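**Apr 8, 2019**

The Cevorura repair fair is back, and it's bigger than ever! Doors open at Fanetti Hall at 8 on Saturday morning, with 132 tables signed up (yes, really) and free coffee until it runs out.
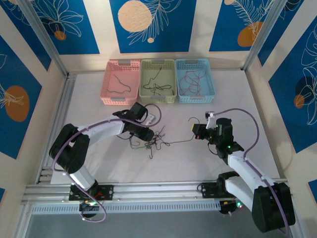
Bring lamps, radios, toasters, that fan you gave up on last summer. Workitz is lending the soldering irons, and the Kılıçarslan bakery will be selling pies by the door.

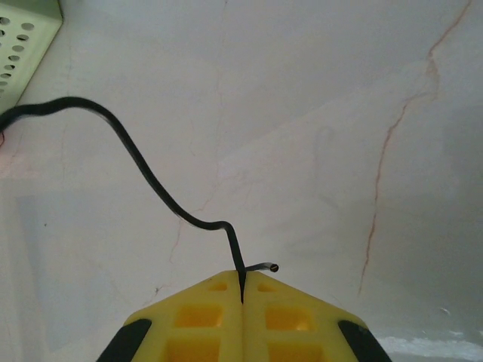

Entry is $2, kids get in free, and the sewing corner stays open until 6. We can't wait to see you there!
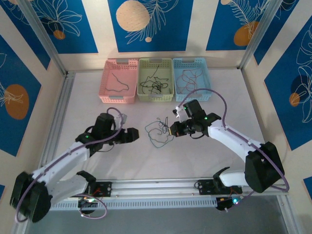
*Cords and wires, with pink, green and blue baskets at the back.*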